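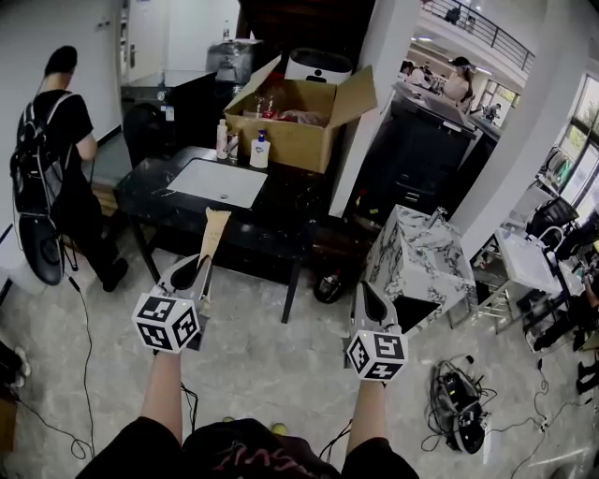 Toma handheld gripper, two-finger, with marker cube
Service notice and replacement parts
Manufacturer: Nistier
Status: in stock, revised finger carrier only

Overview
The Toma is a hand-carried parallel gripper for recording manipulation tasks without a robot arm. Tool position is taken from the fiducial patterns printed on the faces of the cube. Left and right units are sold separately or as a pair.

Known fault: cube mount creep
Units shipped with the first-version mount can develop a slow rotation of the marker cube relative to the gripper body. The cube remains attached and tracking continues without an error message. Recorded fingertip positions drift, and replayed trajectories close beside the object or drive the fingers into the work surface. Two customer sites reported bent fingers on the receiving arm after replay onto a hard countertop.

Cause
The clamp screw in the first-version mount seats directly in plastic. Repeated opening and closing loosens it. In bench testing at Stongate the earliest measurable rotation appeared at 400 cycles, and all first-version mounts had moved by 1135 cycles. Revised mounts use a threaded metal insert and a locating pin. No rotation was measured on these over the same test.

Affected units
Serial numbers below 800. The number is molded on the underside of the grip. Units at 800 and above have the revised mount and need no action.

Required action
Stop replaying recordings from affected units on a powered arm until the mount has been replaced. Do not glue the cube. Adhesive prevents recalibration and voids the exchange.

After fitting the new mount, run the two-pose calibration in Julelier. Recordings made before the change can be screened with the cube offset check in the same menu. Files that fail should be discarded; the drift is not constant and cannot be corrected with a single offset.

Operator safety
Keep trailing cables out of the walking path. Operators look at the fingertips during a task and tend not to see the floor. During replay, keep hands clear of the arm and the emergency stop within reach.

Parts
Mount kit, revised (one side): part 700
Includes mount, metal insert, locating pin, screw, hex key. Cube not included.

Exchange
The kit is free of charge for affected serial numbers. Send the serial number and the side (left or right) to Brândușa Vasiliu, Nistier service desk. Old mounts do not need to be returned.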